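Student Project Report
Low-Flow Shower Heads in a Shared House: Water Use and User Comfort
Nighat Orakzai and Braulio Figueroa
Submitted 31st August

Background
The house on Favley Street has one bathroom with a shower over the tub. The old shower head was scaled up and sprayed sideways. The landlord, Trinidad Bustamante, agreed to let us replace it and record water use before and after. We compared two heads, the Pluvetel and the Montoya. Both fit a standard half-inch arm and needed only thread tape and an adjustable wrench.

Method
A small meter was fitted on the mixed line between the valve and the shower arm. Each head stayed in for the same number of days. Everyone in the house wrote their start and stop times on a sheet taped inside the door. Patricio Barroso read the meter every evening. Baths were left out because the tub spout is fed ahead of the meter.

Results
The old head used 1,463 gallons over its test period. The Pluvetel used 828 gallons over the same number of days. We lost part of the Montoya log when the sheet got soaked in May, so we give no total for it. The readings we do have fall between the other two.

Comfort was scored on a short form. The Pluvetel lost points for rinsing long hair. The Montoya was liked better but dripped at the swivel joint until we changed the washer. 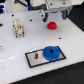
Does a low-flow head make the water take longer to get hot?
It can, if the shower is the only thing running. Less water moves through the pipe, so the cooler water sitting in it takes longer to clear. We did not time this and would add it to a second test.

Limits
There was one bathroom and one water heater, and shower length was self-reported. Pressure at the house was not measured. Ngaio Rewi suggested putting a gauge on the hose bib, but we did not have one that fit.

Cost
The budget was $200, including the meter. The landlord kept the Pluvetel in place.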